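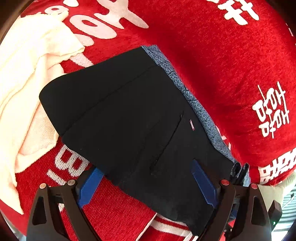 第四章 叠放与收纳:从一条深色裤子说起

本章要学的东西
深色衣物怎么叠,怎么看折痕走向
绒面毯子上叠衣服的利弊
混放衣料(针织、梭织、绒)时的先后次序
口袋、缝线、小标签:三个落手的参照
粘毛、去尘,什么时候做

建议课时四节,两节讲,两节动手。时间紧的班级可以把第三节的记录表留成作业,但4.2不要跳,后面第五章换季箱全靠它。

引言

叠衣服谁都会。问题是叠完以后呢。放进抽屉两天就散,压在箱底一个月全是横七竖八的印子,拿一件倒一摞。上一章讲洗和晾,讲到衣服从架子上取下来为止;这一章接着往下走,从床上那一堆开始。

先说一个常见的情形。八月,傍晚,收衣服,一大抱扔在床上,床上铺着毯子。懒得挪,就在毯子上叠。黑裤子、灰蓝的针织衫、不知道谁的袜子,全在一起。叠着叠着发现裤子下面还夹着一层别的料子,抽出来,刚叠好的又歪了。重来。大部分人的时间就是这么没的,叠本身花不了多久,返工花得多。

诺克赛德(Norkside)家政班用过一张很简单的记录表,学员每叠一件画一笔,返工再画一笔。一个班一期下来登记了2,438件,其中返工327件。返工原因写得五花八门,归一归类,大头就那么几种:垫面太软、两件粘在一起没分开、折线没对上缝线。后面几节基本就按这个来讲。

4.1 垫面

在什么上面叠,比怎么叠更先要决定。

硬面:桌子、地板、熨衣板。折线清楚,手掌一抹就平。缺点是滑,尤其化纤料,叠到第三折前面两折跑了。可以垫一块薄棉布,旧枕套拆开就行。

软面:床、沙发、毛绒毯。好处是不滑,衣服放上去就呆着,长裤这种大件能整个摊开。坏处两个。第一,下面软,手一压就陷,折边压不实。第二,掉毛。绒毯的细毛往深色料子上走,黑色尤其明显,叠完一看,一层灰白的点子。红毯子上叠黑裤子,红毛倒未必看得见多少,迎着光侧过来看才知道。

实在只能用毯子,做法:
毯子先抖,往外抖,别在屋里抖。
绒面顺一个方向抹平,逆着毛的话衣服放上去会自己爬。
深色衣物翻到里朝外再叠,收的时候面子在里头,沾也沾在里子上。
叠好的不要留在毯子上堆,马上转到硬面上压一压。

注意:第三条对有夹里的裤子不适用,翻过来夹里会鼓,叠不平。

4.2 找参照

初学的人叠东西靠眼睛估,"差不多对半"。差不多对半就是没对半。一条长裤对折三次,第一次偏一指,到最后偏得就很可观了,叠出来是个梯形,一头宽一头窄,摞起来往窄的那头倒。

衣服上本来就有线,拿来用。

侧缝和内缝。裤子最可靠的两条。两条裤腿对叠,侧缝对侧缝,内缝对内缝,从裤脚开始对,捏住,提起来抖一下,再放。黑料子上缝线不显,看不清就用指腹摸,比看快。

口袋口。斜插袋的袋口是斜的,别拿它当折线,很多人犯这个错,跟着袋口折,整条裤子就斜了。但它可以当位置:左右袋口重合,说明腰部对齐了。袋口有明线的,明线摸得出来,更好找。

小标签。有的裤子袋口边上、后袋边上缝一个很小的布标,小得像指甲。折的时候让开它,别把折线压在标上。布标比周围料子硬,压久了会在对面那层顶出个小印,深色西裤料子尤其容易发亮,烫都烫不掉。

腰头。最厚的地方,留到最后,朝里或者朝下放。腰头放外面,一摞衣服就翘一边。

练习一:取深色长裤一条,闭眼,只用手找出两条侧缝、两个袋口、腰头中点。睁眼核对。做到三次全对再往下。

练习二:同一条裤子在床上叠一次,在桌上叠一次,各放十分钟,比较折边。把差别写下来,写两句就行,不要写"桌上更好"这种,写哪里好。

4.3 分层

回到床上那一堆。先别叠,先分。

分法按料子,不按颜色也不按人。按人分是收进柜子时候的事,现在分了等会儿还要分。

梭织类:西裤、衬衫、休闲裤。挺,折得住线。先叠。
针织类:毛衣、卫衣、杂色线的针织衫、家居裤。软,折不住,会往下溜。第二批。
绒类:毯子、珊瑚绒睡衣。掉毛。最后,或者单独一个地方。
小件:袜子、手套、内裤。另拿一个筐装,别混。

为什么梭织先?趁还没凉透。晾晒收下来的、烘干机里出来的,带一点余温的时候折线最服帖。针织无所谓,等得起。

两件叠在一处没分开的情况很多。针织料有摩擦力,黏着裤子一起走,从旁边看就是裤子边上多出一条花灰的边,不留神就一块儿折进去了。静电大的时候更厉害。习惯:每拿起一件,先提住两角抖一下,听见"啪"一声再放。没声音,多半还带着别的。

有些学员喜欢故意套叠,上衣裹裤子,一套一套的,出差拿起来方便。可以,但那是打包的叠法,放第六章。家里抽屉别这么干,找裤子得拆上衣。

4.4 去尘

深色衣物表面有浮毛、碎屑,叠前处理一遍。只一遍,不要求干净到底,穿之前还要再来一遍的。

滚筒粘毛器:顺着料子的纹路走,一个方向,别来回。来回等于把刚粘起来的又按回去。口袋口和缝线凹进去的地方滚不到,撕一小条胶带折起来,用尖角点。

毛刷:呢料用。刷完拍。

湿手:手上沾一点水,甩干,在料子上往一个方向捋,细毛会成条卷起来,捏掉。应急用,丝和真丝混纺不要试,留水印。

德鲁努赛德(Drunulside)有一家洗衣店做法不一样,他们叠完再粘,只粘露在外面的那一面,省时间。柜台交货可以,客人拿到手看着干净。自己家收纳还是先粘后叠,不然毛都关在里面了,过一季就成了小球。

4.5 放

竖放还是平摞,看抽屉深浅。

浅抽屉(装得下一个拳头那么高)竖放。裤子叠到能自己站住,折边朝上,一条挨一条。拿走一条,旁边的靠过来,不倒。针织类站不住,卷起来放,或者拿书立隔。

深抽屉、隔板,平摞。重的在下,每摞不要超过六件,再高下面那件就等于没有了,谁也不会去抽。

收纳盒尺寸各家不同,本书练习用的是穆尔德(Mulder)的无盖布盒,宽400毫米,放对折三次的成人长裤正好两列。没有这个盒子用鞋盒也行,把裤子再多折一次。

湿气大的地方,盒底垫纸,深色和浅色之间也垫一张。用除湿盒的,注意别直接压在衣服上,克利马(Clima)这类挂式的挂柜杆一侧,离衣服留一掌。倒水的时候拿出柜子再到,洒在黑裤子上晒干一圈白印。

课堂活动

分组,每组一堆混合衣物,十五件左右,必须有深色长裤、针织上衣、绒毯各至少一件。毯子铺底,其余全倒在上面。

第一轮按各人平时的习惯叠,不指导。组里留一人记返工次数和原因,用本章引言里说的画笔法。
第二轮按4.1到4.4的次序来:挪垫面,分层,找参照,去尘,叠。同样记录。
两轮的表贴在一起。不比快,第二轮第一次做一般会更慢,正常。

讨论的时候请组员说说自己返工最多的是哪一件、卡在哪一步。教师不用急着纠正手法,先让他们把裤子重新打开,找到那条缝。

本章用到的词

折线:有意折出来的线。
压痕:无意压出来的。折线和压痕在同一处久了分不开,所以换季时要换一个位置折。
梭织:经纬交叉织成,挺。
针织:线圈串套织成,有弹性,易变形。
花灰、杂色:不同颜色的纤维混纺成线后织成的料子,近看有斑点。掉毛不显,因此常被忽略,叠前照样要粘。
明线:缝在表面、看得见的线迹。
倒绒:绒面被压向一边。毯子长期压在箱底会倒绒,抖开晾半天,用手反向抹几遍。

课前准备(下一节带来)

深色长裤一条,不要新的
针织上衣一件
粘毛器或宽胶带
铅笔,表格已印在练习册里
有绒毯的带一条,没有的跟同组合用

下面先讲4.1的示范步骤。请把桌面清出来,裤子摊开,裤脚朝自己。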